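Ticket 1094: Plestley room sensor drops off the Lurna hub overnight
Status: Solved
Opened by: Fuseini Mensah
Date: January 10, 2018

Hello all! First of all, I love this kit. I've had the Lurna hub running since October and it has made our draughty old house so much nicer to live in. One snag, though. The Plestley temperature sensor in the bedroom disappears from the hub every night and comes back by itself in the morning. The hall and kitchen sensors never miss a beat.

Hub is in the hall cupboard, firmware 31. Sensor is on the bedroom wall behind the headboard, battery showing 80 per cent. Heating schedule is the stock one with the night setting turned down a bit.

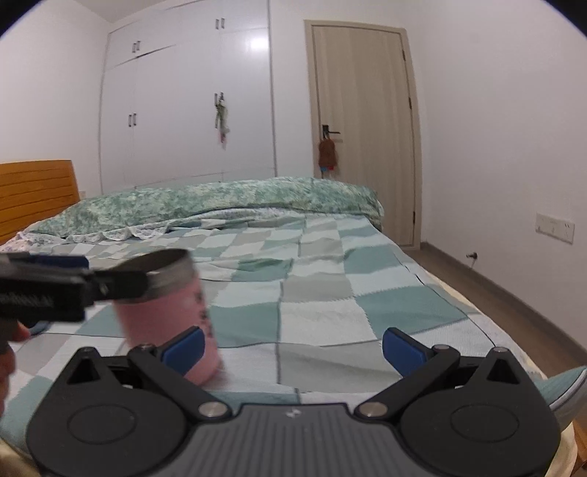
Bedroom, bed and pink cup

What I've tried so far:

Took the battery out, waited a minute, put it back. Sensor rejoined straight away, gone again by the next morning.

Swapped the bedroom and hall sensors over. Now the hall one drops out when it's in the bedroom, and the bedroom one is perfectly happy in the hall. So it's the room and the sensor is fine, which cheered me up no end!

Set the reporting interval to 20 minutes. No change, but the graphs look lovely.

Reply from Đỗ (Lurna support)

Great testing, the swap saves us a lot of guessing. Could you send the hub log for one night, and tell us if anything electrical is switched on in there at bedtime? Please also try the sensor away from the headboard for a night. Metal bed frames can soak up a surprising amount of signal.

Update from Fuseini

Log attached. Sensor moved to the bookcase by the door and it lasted until after midnight, the best yet! The only thing we switch on at bedtime is a Besik baby monitor, which sits on the shelf above the old sensor spot.

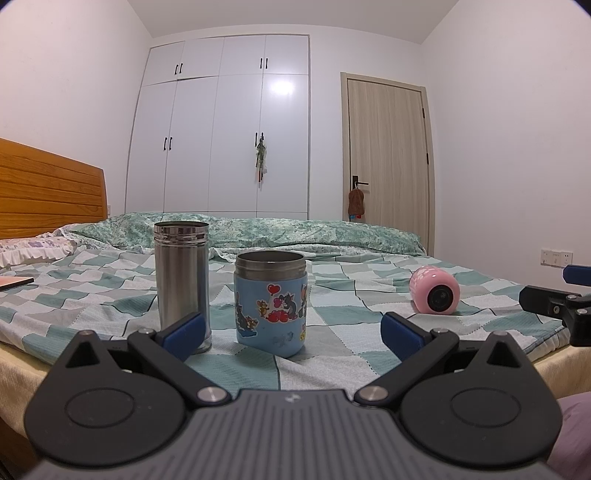

Same room: steel flask and light-blue food jar on the bed

Reply from Đỗ

The Besik could well be it. Your log shows the signal falling away in one step, and many monitors use the same band as the hub. In the hub menu go to Radio, then Channel, change Auto to High, and save. The sensors will take a few minutes to find it again, so don't re-pair them.

Update from Fuseini

Changed the channel, left the monitor on all night, and there's a full unbroken line on the graph! I've since put the sensor back behind the headboard and it's still holding. Really pleased with this. Could the channel setting go in the quick start guide? I'd never have found that menu.

Reply from Đỗ

Passed on to the people who write the guide. Closing as solved, reply here if it drops again.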